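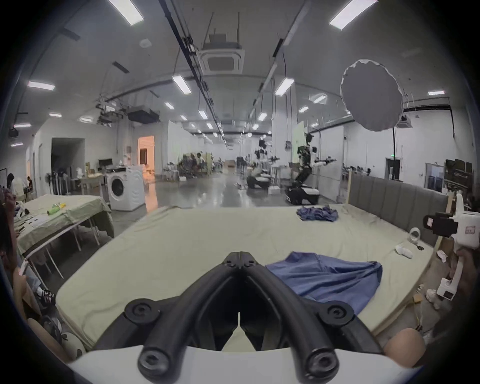 Figure 3. Blue clothing on a bed with a gray upholstered headboard.

August · Hường Triệu and Jacinto Escobedo
7 min read

4.2 Who washes what, and when

I'll admit I came into this section expecting a boring result. We asked 600 households in Ronddale how many times they wear a shirt before washing it, and I figured almost everyone would say once and move on. They did say once. Then we looked at the diaries – 1285 usable entries after Jacinto threw out the blank ones – and the picture got a lot messier (and a lot more fun to write up).

Most shirts in the diaries went through a middle stage that our survey never asked about. They weren't clean enough for the drawer and they weren't dirty enough for the hamper, so they landed on a chair, a doorknob or the bed, as in Figure 3. I started calling these "resting clothes" in my notes and the name stuck. Resting clothes got worn again more often on weekdays than on weekends, and people with a washer at home rested fewer of them than people who used the laundromat on Đoàn Street. 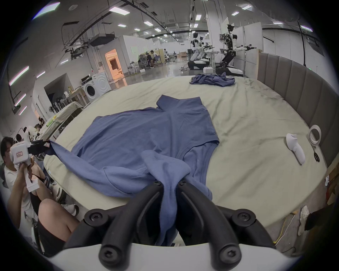

Gifty Aryee read an early draft and objected that resting is really two habits, airing something out and just putting off a decision, and that our diary form lumps them together. She's right, and we can't pull them apart with the data we have. The second round of diaries has a separate box for each.

4.3 Water use

Water was simpler, thank goodness.

214 shares · 9 comments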